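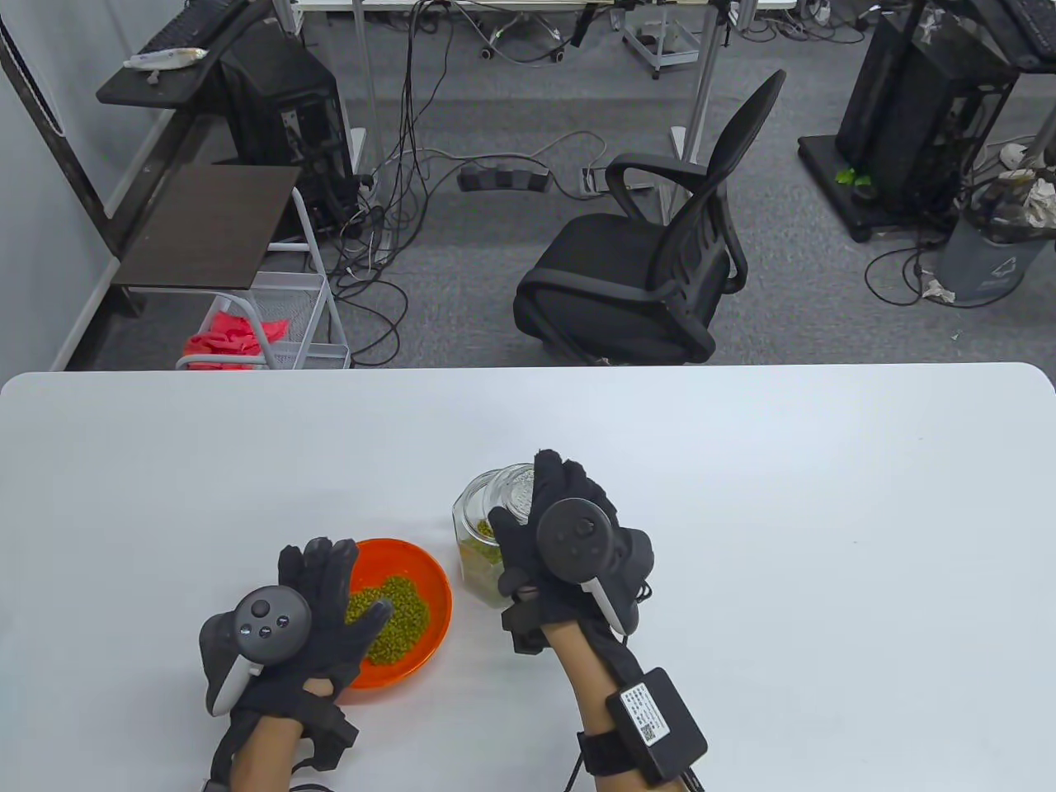
图1 双手佩戴后的状态。手柄在手套背面，采集盒和模块绑在手腕上，桌上是橙色碗和玻璃罐。

用两只VR手柄和一副织物手套搭一套双手动作采集装置

发布于2023年9月13日，Umby共享工坊，机器人组笔记

这套装置的用途是记录人手在桌面上的操作，供机械臂的模仿学习使用。手腕的空间位姿由VR手柄给出，手指的弯曲由手套内的传感线给出，两路数据在电脑上合并。手柄不握在手里，背在手背上，手指因此可以正常抓东西。

第一版由Rajeshwari Shetty在8月搭好，支架是直接用扎带捆的，抓罐子时会往小指一侧滑。本文写的是第二版，改动集中在手背支架、腕部走线和标定流程。机械臂一侧的重定向只在最后简单提到，另有一篇单独写。

阅读前提：会用串口工具，会跑Python脚本，会用热熔胶枪和电烙铁。不需要会画三维图，支架文件在工坊的共享盘里，目录名umby_glove_v2。

一、物料

手套一副，黑色，织物，薄款。厚的园艺手套不行，指尖太粗，捏不住小东西。
VR手柄一对，带追踪环的型号。没有追踪环、靠手柄自带摄像头定位的型号没有试过。
Zomora采集板两块，一只手一块，负责读手套的弯曲传感线并打时间戳。
弯曲传感线，每只手五根，另备两根。焊头容易断。
宽魔术贴绑带两条，用于固定采集板。
手背支架两件，左右镜像，打印件，材料用PETG。PLA也能打，但卡扣开合几次之后会发白开裂。
M3螺钉和嵌件螺母若干。
细软的硅胶线，USB延长线两根。
Lapiņa线夹一包，工坊抽屉里有。用别的牌子也可以，要点是开口能反复打开。
测试物：一只塑料碗，一只带盖的玻璃罐，500克绿豆。

绿豆不是非用不可。选它是看中颗粒小、会滚，手的动作稍有偏差就能从结果上看出来。大米太细，清理桌面费时间；黄豆太大，对手指的要求偏低。

软件用Rindetti录制端，开源部分够用。它能同时收手柄位姿和串口数据，输出一个文件夹，里面每一路一个CSV，另有一个描述文件。

二、手背支架

支架由两部分组成：贴着手套的底板，和夹住手柄的卡座。底板带弧度，对应手背的横向弧面。卡座与底板之间用两颗M3螺钉连接，中间的长槽可以前后调节。

1. 打印。底板弧面朝上，加支撑。卡座侧放，让层纹与卡扣受力方向错开。竖着打的卡座都从根部断过。

2. 压嵌件螺母。烙铁温度调到比焊接低一档，压到与表面平齐就停。压过头，螺母会从另一面顶出来，戴上之后正好硌在掌骨上。

3. 试装手柄。先不上手套，把手柄正面朝外放进卡座，按键面不能被挡住。录制时按键用来打标记，另一只手的食指要能按到。卡扣合上之后握住底板甩几下，手柄不应有可听见的晃动声。有晃动就在卡座内壁贴一层薄泡棉，不要缠胶带，胶带会慢慢滑移。

4. 确定前后位置。戴上手套，握拳，再完全张开，看底板前缘是否顶到指根关节。顶到就沿长槽往手腕方向退。退得太多又会妨碍手腕后仰，抬手去够高处的盖子时能感觉到。两头都留一点余量，把螺钉锁死，在长槽旁边用油性笔画一条线。以后拆下来重装，对齐这条线，标定参数可以继续用。

5. 固定到手套。底板四角有缝线孔，用粗线缝，每个孔至少过四次。不要用热熔胶代替缝线，织物一拉伸胶就脱。缝的时候手套里塞一个与手大小相近的东西，否则缝完手套是皱的。

6. 加一条横向绑带。手柄的重心高于手背，快速翻腕时会把手套往外带。绑带从底板两侧的槽穿过，绕过手掌，魔术贴在手背一侧扣紧。绑带经过虎口的那一段要折窄，宽度不变的话拇指对不上小指。

左右手柄不要装反。Rindetti按设备序列号区分左右，装反之后录制不报错，回放时两只手会交叉。

三、传感线和走线

每根弯曲传感线沿手指背侧走，末端停在最后一个指关节之前。继续往前走到指尖也能用，读数会更灵敏，但捏东西时指尖顶着线头，戴久了难受，线头也容易坏。

传感线与手套之间用小布套固定。布套只缝两侧，前后贯通，线在里面能滑动。固定死的话，手指弯曲时布料先绷紧，传感线跟着被拉，读数里混进了拉伸。

焊点全部集中到手腕附近，套热缩管，再用一小块布盖住。焊点是整套装置里最先坏的地方。第一版的焊点在手背中央，平均一个下午断一次。

线从焊点出来之后进采集板。采集板绑在前臂靠近手腕的位置，不绑在手背上。绑带要宽，窄绑带会绕前臂转动，转动之后线被扭。两只手的采集板外壳可以不一样，我们手头的就不一样，对数据没有影响，只需要在描述文件里写清楚哪一块对应哪只手。

采集板上带标签或编号的一面朝外，方便录制前核对。

从采集板到电脑的USB线往下垂，经前臂下方离开，不要从手背方向绕上来。线在离采集板一个手掌长的地方加一只Lapiņa线夹，夹在袖口或绑带上，留一个小弯。拉线时力先传到线夹，不会直接拔插头。

桌下到电脑的一段容易绊人。坐着录问题不大，站着录并且需要转身时，把线改从上方垂下来。插线板放在椅子轮子压不到的位置。

四、上电检查

1. 先接右手，再接左手。系统按接入顺序分配串口号，顺序固定可以少改一次配置。

2. 打开串口工具，确认两块板都在输出。每行应有五个数和一个时间戳。缺列多半是某一根线的焊点断了，全部为零多半是供电线没接好。

3. 逐根弯曲手指，看对应的列是否变化，并且只有对应的列变化。相邻两列一起动属于正常现象，无名指和小指尤其明显，人手本来就很难单独弯无名指。拇指一列跟着食指动就不正常，检查线是不是在虎口处互相压住。

4. 打开手柄，确认追踪有效。把双手放到桌面高度，慢慢转动手腕，观察位姿有没有跳变。手背朝下时追踪环容易被身体遮住，跳变多发生在这个姿态。基站能挪就挪，不能挪就在任务设计上避开长时间手心朝上。

5. 录制频率设为60赫兹。采集板能跑得更快，手柄位姿也能跑得更快，但两路都降到60之后对齐最省事，机械臂那一侧也用不到更高的频率。

五、标定

标定分三部分，按顺序做。中途摘过手套，从第一部分重来。

第一部分，手指零点。双手平放桌面，手指并拢伸直，保持不动，按下手柄按键，程序取一段平均值作为零点。桌面要平，手掌要完全贴住。采集板垫在前臂下会把手腕抬起来，可以把绑带稍微转一点，让模块偏到侧面，做完再转回来。

第二部分，手指满量程。握拳，握到正常抓杯子的力度，不要用力攥。用力攥时手套会被整体拉紧，得到的满量程偏大，后面正常抓握的角度全部偏小。拇指单独做一次，拇指尖去碰小指根。

第三部分，手腕偏移。手柄坐标原点在手柄内部，不在手腕上，中间差一个固定的变换。做法是把手腕抵在桌沿一个固定点上，手绕这个点往各个方向慢慢摆，程序根据轨迹拟合球心。球心就是手腕中心在手柄坐标系里的位置。摆动范围尽量大，只在一个平面内摆，拟合结果会沿法线方向飘。

拟合完成后，程序打印残差。残差偏大时先检查手柄在卡座里是否松动，再检查底板是否在手背上滑动。两项都没有问题，多半是抵住桌沿的点移动了，重做即可。

标定结果存成一个文件，文件名带上佩戴者代号。不同的人手长不同，文件不能通用。同一个人隔天佩戴，手腕偏移可以沿用，手指零点要重做。

六、合成手部骨架

弯曲传感线一根手指只给一个值，骨架需要每个关节的角度。录制端的做法是按固定比例把一个值分到各指节，再用正运动学推出每只手21个关键点。

这个近似对握、捏、托这几类动作够用。对指尖单独翘起、近端关节不动的动作不够用，比如弹、拨。需要这类动作的话，一根手指要布两根线，采集板的通道就不够了。

手指左右张开的角度没有传感，骨架里按常数处理。张开的手掌在回放里会比实际窄一些。抓碗沿、抓盖子时，手指的包络看上去偏小，重定向时在机械手一侧加一个开度补偿，数值按物体直径查表。

骨架的原点放在手腕，坐标轴定义写在描述文件里。合并两路数据之前，先确认旋转的表示方式。手柄给的是四元数，顺序是xyzw；部分脚本默认wxyz。弄错之后手的位置正确，方向完全不对，这种错误很容易被误认为是标定问题。

七、时间对齐

两路数据的时间戳来自不同的时钟，手柄用电脑的时钟，采集板用板上的时钟。板上的时钟会慢慢漂，只在开头对一次不够。

做法是在每段录制的开头和结尾各做一次同步动作：手悬空，五指同时快速握拢并向下顿一下，停住，再张开。向下的一顿在手柄高度上是一个尖峰，握拢在五路弯曲值上是一个陡沿。程序找到两处对应关系，中间按线性插值。

我们用来检查对齐程序的那段录制长535帧，放在共享盘的sync_test目录下。改过对齐代码之后先跑这一段，输出与目录里的参考结果逐行比较，全部一致再处理新数据。

同步动作要做得干脆。慢慢握拢时陡沿变成缓坡，程序给出的偏移会落在几帧之外，抓取瞬间的手指与手腕就错开了。

八、测试任务

正式采集前先录一个短任务，确认整条链路可用。我们固定用绿豆任务，双手都参与，抓握种类也比较全。

准备：绿豆一部分放碗里，一部分放罐里。碗在左，罐在右，两者之间留出一拳的距离。桌面用浅色的，散出来的豆子容易看见，也方便事后清点桌面。

1. 双手离开桌面，做同步动作。

2. 右手从上方握住罐盖，左手张开停在碗的上方待命。握盖时手指从四周包住盖子，不要只用拇指和食指捏。

3. 取下盖子，放在罐子右侧。

4. 左手拿碗沿，右手扶罐身，把碗里的豆子倒进罐里。倒的时候手腕转动要连续，中途停顿会在轨迹里形成一个平台，后期不好切分。

5. 碗放回原位，盖上盖子。

6. 双手离开桌面，再做一次同步动作，停止录制。

玻璃罐表面滑，织物手套的摩擦力比皮肤小。罐身有棱的比光面的好拿。仍然打滑的话，在手指掌侧点几滴硅胶，晾干再用。不要整片涂，整片涂完手套变硬，弯曲传感的满量程也跟着变。

回放时检查四件事：两只手有没有交叉；手离开桌面时高度是否为正；握盖时手指是否收拢；两次同步动作之间有没有丢帧。任何一项不对，先不要往下录。

九、手套的维护和接触面的检查

针织面用一段时间会起毛。指背起毛没有影响，指腹和指尖下缘起毛会挂住东西，豆子、碎屑、胶丝都能挂住。对着浅色桌面，把指尖贴近一件光滑的塑料件，凑近看，纤维是否翘起很容易判断。黑色手套的上半部分在阴影里几乎看不出纹理，检查时让光从侧下方来，纤维会显出灰色的细点。

翘起的纤维用剪刀平着修掉，不要拽，也不要用打火机燎。燎过的地方结成硬块，接触光滑的薄边时反而更滑。

橙色这类颜色鲜明的塑料件与黑手套反差大，做接触标注时边界清楚，适合当测试物。表面光亮的件会有反光，标注时按边沿的走向判断，不要按亮斑判断。

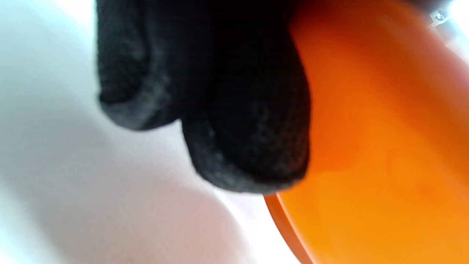 十、常见故障

手柄位姿每隔一阵跳一下。先看追踪环有没有被袖口盖住，再看附近有没有反光面。玻璃罐本身一般不造成问题，桌边的镜面显示器会。

某根手指的数值缓慢上升，不回零。传感线在布套里卡住了。把手套摘下来，捏住指尖一侧把线推平，推不动就拆一侧缝线看里面有没有线头。

所有手指一起偏移。多半是手套整体往指尖方向滑了。收紧手掌绑带，重做零点。

数据偶尔缺一小段，串口工具里也能看到停顿。换USB延长线。延长线之间不要再串延长线，需要更长时用带供电的集线器。

左右手数据互换。先看描述文件，再看接入顺序，最后看手柄是不是装反。三处里只改一处，改两处等于没改。

握拳时骨架的手指穿过手掌。满量程标定时攥得太紧或太松都会出现。重做第二部分，手里握一个杯子做，结果比空手稳定。

前臂发麻。绑带太紧。采集板不需要绑到完全不动，能转一点没有关系，线夹承担了大部分拉力。

十一、把数据交给机械臂

录制端导出的文件夹可以直接喂给重定向脚本。脚本读手腕位姿和21个关键点，输出机械臂末端位姿和夹爪开度。两指夹爪只看拇指与食指、中指之间的距离，其余手指的数据保留但不参与计算。

导出前删掉同步动作那两段，否则机械臂回放时会在开头和结尾各做一次向下的顿挫。脚本里有一个裁剪参数，默认是关的。

第一次在真机上回放时把速度降到最低，碗和罐先换成纸杯，豆子不要放。人站在急停按钮旁边。轨迹确认没有碰桌面，再换回原来的物件。

支架文件、录制端配置和标定脚本都在umby_glove_v2目录，改动请写进同目录的changes.txt，注明改的是左手件还是右手件。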